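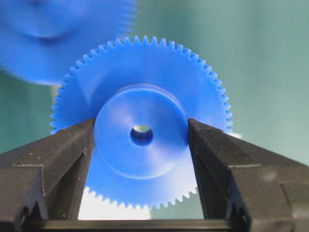

Blue plastic spur gear, raised center hub.

Bradeo Hand Crank Seed Spreader - replacement parts and complete units

Back in stock for August. Same spreader we have sold out of the Lenddale shop for years, strap over the shoulder, turn the handle, walk. Good for grass seed, clover, pelleted lime, ice melt. Not for powder, it cakes in the hopper and you will be digging it out with a stick.

Complete unit - canvas bag, crank, shoulder strap, flow lever with 3 settings. Holds 20 lb of seed. Ships in 2 boxes if you order the extension tube, dont panic when only one shows up.

Parts sold seperately: drive gear, crank handle, strap buckle, bag. Please check the plate under the hopper before ordering. Older Clakham models take a different shaft and the gear will not fit. No returns on gears once pressed on.

Fitting - pull the pin, slide old gear off, new one on, pin back in. Dab of white grease. Do not use motor oil.

Orders over $200 ship free. Everything else flat rate at checkout. Pickup at the Pant Road counter, ring the bell, before 4 pm please.

Questions on fit, ask for Karine Gauthier at the parts desk. Have your model number ready.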